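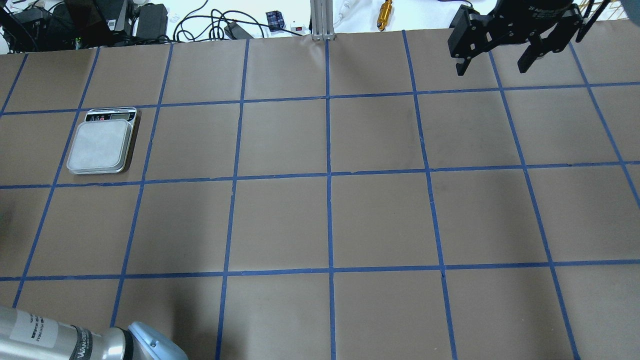

Visit to the Skorbridge gripper trials, 7th May

I went to Skorbridge to see two grippers compared on the same arm and to have a go at running some of the tests myself. We have been trying to choose between them since last August, mostly from data sheets, and the data sheets do not agree on what they are measuring. The visit lasted most of the day. What follows is for those in our workshop who will have to live with the choice.

The test table

The table is covered in brown kraft paper and marked into squares with blue painter's tape. Positions are called out by row and column, and the test sheets use the same numbering. It is a cheap way of doing it and easy to redo. The paper wrinkles a little, more so towards the back, and I asked whether that upset the results. The answer was that it matters for flat items such as cards and washers and for little else. They change the paper when a wrinkle gets in the way of a pick.

A small digital kitchen scale sits in one of the squares on the left. Items are put down on it at the end of a run, so that the placing can be judged on a raised surface with rounded corners as well as on the paper. It also gives a quick check that the right sample has been used. I had expected something more costly, but for this purpose a kitchen scale does the job.

The power units and cables are kept on a white bench behind the table. Start-up took longer than I would have liked. The controller has to be on before the gripper is given power, and if you get the order wrong you begin again. I got it wrong once.

The Handska gripper

This was the first one fitted. It is a parallel-jaw type, black, with a boxy housing and two fingers that open wide. The opening is what sold it to us on paper, and in use it does make life easier. You can be a fair way out in your approach and still get the fingers either side of the item.

I ran it by hand from the pendant for half an hour and then watched the automatic cycle. Their log for this unit stood at 2,728 picks when I arrived, with 3,000 as the target before it is stripped down and the wear measured. The picks that failed were mostly small round items that rolled as the first finger touched them. Square items gave very little trouble.

Things I noted:

The closing speed can be set in small steps, and the slow end is properly slow.

The force setting is less fine. There is a jump between the two lowest values, and soft items show it.

The housing is bulky. Close to the scale, or to anything else standing up, you have to think about which way round the gripper comes in.

Changing the fingertips took me nine minutes with the right key. I would expect to get that down with practice.

The Husar gripper

The second gripper went on after lunch. It is slimmer and lighter, and its fingers do not open as far. It had 1,593 picks on the log, so the two are not yet level and I would be wary of comparing wear at this stage.

With the narrower opening, the approach has to be more exact. Twice I brought a finger down on top of a block where the Handska would have cleared it. Once the item is between the fingers, though, the Husar is the better of the two at holding it straight. It was also easier to bring in beside the scale. The force control is smoother, and it was the only one I would trust with the paper cups.

The software is the weak point. A fault has to be cleared in two places, and the message does not tell you which. The people at Skorbridge have got used to this. I don't think our night shift would.

Cameras

We spent less time on the cameras than planned. The view from above the table is good for finding items on the plain paper, and the blue tape helps when checking the calibration by eye. Shiny items were harder to place. They have collected 384 images of metal parts for a trial of the Trindberg camera, which had not been set up when I was there, so I can't report on it.

What it means for us

For general bin work I would still lean towards the Handska, mainly for the wide opening. For the packing cell I would want the Husar, provided the fault messages are sorted out. I have asked for both sets of wear figures once the strip-down is complete, and for a copy of the test sheets so we can mark up a table of our own in the same way.

Two practical points for anyone going later. The car park behind the building is for deliveries only, so use the one by the canteen. Take your own safety shoes as well — the spare pairs stop at size nine.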